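Search the archive
Enter keywords
Go

Subject: Re: Picture books for the February reading group
25 Aug 2021

Genivaldo Teixeira wrote:
> Does anyone know if the Karakaya folk tales are still in print with
> the original plates? Our library copy has lost 2 of them and the
> spine has gone. I would also like to know if the later edition is
> worth buying for children of five or six.

Genivaldo,

The first edition is long out of print. Senda brought it back a few years ago with all the plates, but they were printed smaller and the blues came out rather grey. The text is the same apart from the last tale, which was shortened.

For five and six year olds I would still buy the Senda one. The type is larger and the paper takes some handling. My own first edition runs to 419 pages and is too heavy for a child to hold — we read it flat on the floor.
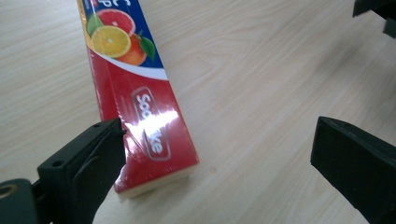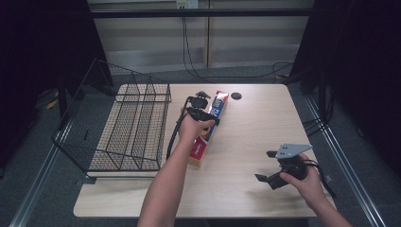 A pale wooden tabletop in both.

Erdal Yalçınkaya
List moderator and reviews editor

On the plates themselves, the ones to look for are the fox at the well and the night market. Both are full page in the old edition. In the Senda book the night market has been split across the fold, and you lose the old woman with the lantern almost completely.

If the group wants something shorter, try Duvus. It is a single story about a ferryman's goat, with line drawings and a little colour wash, and it can be read aloud in 17 minutes. The ending is quiet and the younger ones may want it again straight away.

I can post my spare Senda copy if you send me an address off list. The jacket is torn but the inside is clean.

Erdal

Comments

ronetora_reader: The split plate put me off too. Is the fox one any better?

G. Teixeira: Thank you, that settles it. I will write to you about the spare.

Marsh Lane: We read Duvus to a class last term. They liked the goat, less so the ferryman.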